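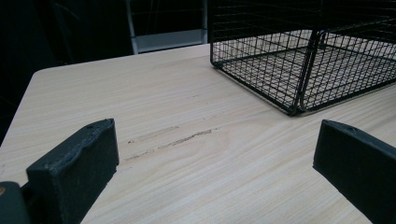 The Sulness table, with its two scuffs and the black wire basket.

The Table, One Corner of It
Posted by Dilwyn Prothero, June 4, 2019

Welcome to the smallest gallery on this site. The chairs got a page, the bookcase got a page, and a lamp I don't even like got a page, so the table was owed one. It is a pale wooden table from Preltside, sold under the name Sulness, and it has been in the front room since a November when I had more money and a worse back.

I paid 414 for it. The shop wanted 700, but it had been the floor model and somebody had lost the paperwork, and I have a face that looks as if it might walk out at any moment. Delivery was extra. Rok Bošković brought it over in his van and took his fee in soup.

About the corner. I wanted rounded ones, having spent eleven years with a square-cornered table at exactly hip height. You stop noticing the bruises after a while and start planning your route to the kitchen like a ship's pilot. With the Sulness I still walk into it, I just come off better.

About the grain. It's fine and wavy, and I was told in the shop that it would "hide a multitude." It hides crumbs well enough. It does not hide scratches, as anyone can see from the two in the picture. The short pale one I can live with. The longer brown one runs along with the grain as though it had been invited, and for a while I hoped visitors would take it for part of the wood. Rok spotted it before he had his coat off.

I have tried a few things on them. Walnut rubbed along the scratch, as recommended by everybody's aunt, left me with a table that smelled of walnut. A wax stick in a color called "light oak" turned out a good deal oranger than the lid promised, and I spent an evening getting it off again. I looked into having the whole top sanded and refinished, and the man at Bumeck quoted me 1,000 without standing up. I thanked him and went home to my scratches.

About the basket. Black wire mesh, from Poulain, bought for fruit. The small squares are fine for apples and no use at all for grapes once they come off the stem. It has also done time as a letter tray, a bread basket and the place where the spare keys are supposed to be. I keep meaning to put felt under the corners. The felt is in a drawer. I know which drawer.

A few people have written to ask if the table is for sale. It isn't, though I notice the offers have been coming in lower since I mentioned the scuffs on the bookcase page. Rok says he'll take it if I ever move, and that this time he would want more than soup.

The bookcase, the chairs and the lamp are all still up on their own pages. The hallway mirror is next, once I work out how to photograph it without being in it.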